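Lelter Talks

Lelter Talks is a yearly one-day speaking event held in Erkholm each June. It was founded by Macario Ocampo, a former radio producer, and is run by the McIver Trust. Talks are given on a single stage, without a lectern, and are recorded for later release online.

Format

The day is split into five sessions with a long midday break. Each speaker has a fixed limit of 18 minutes, shown on a floor clock at the front of the stage. Slides are allowed but must be handed in before the rehearsal. There are no panels and no questions from the floor. Short films are shown between talks while the stage is reset.

Speakers are chosen by open application. Applicants send a written outline and a two-minute audio sample, and those accepted are paired with a coach. Fees are not paid — travel and lodging are covered. 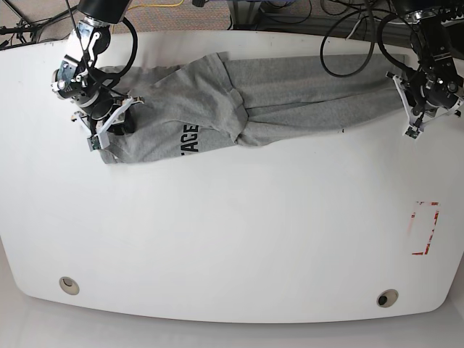 Tickets are sold in one release through a drawing. Entrants give their name and a short statement of interest, although the statement has no effect on the result. Unclaimed seats pass to a waiting list.

Venue

The first two editions took place in the Erkholm library annex. The event then moved to Flosedstead Hall, a former grain exchange with 541 fixed seats. The balcony is closed during talks and used for sound and camera equipment.

Related events

A smaller evening version, Lelter Short, was started by Aurelio Montes and has three speakers per program. It keeps the time limit but drops the application process, with speakers invited directly.

See also
Public speaking
Lecture series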